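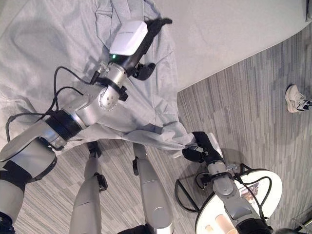 Pollau Nursery Opens Winter Orders for Bare-Root Trees

IRKILAR, 1/21/24 - Pollau, a wholesale and retail tree nursery, is now taking orders for its bare-root season. The list has 38 kinds of trees and shrubs, 10 of them new this year.

12 shares | 3 comments

New items include two river birches, a swamp white oak and a serviceberry named Ollitz, which the nursery selected for its upright shape and orange fall leaves. Ollitz grows to 26 feet and does best in full sun with moist, slightly acid soil.

Bare-root trees are dug while dormant and sold without a pot or soil ball. They weigh less than potted trees and cost less to ship. They need to go in the ground before the buds open, and the roots must be kept damp until then.

"Most of our calls are about planting depth," said Tõnu Strazds, nursery manager. "Find the place where the trunk widens into the roots and keep that at soil level. Water it well, mulch it, and leave the fertilizer for next year."

Orders can be picked up at the Vaher yard or shipped. Single trees and bundles are both available. Landscapers who order 359 trees or more get the contract price. Evergreens are sold balled and burlapped only, and orders for those open in October.

A printed list is available at the Vaher office.

Related
Pruning young oaks in winter
Pollau adds second cold storage building
Shrubs for wet ground
When to remove tree stakes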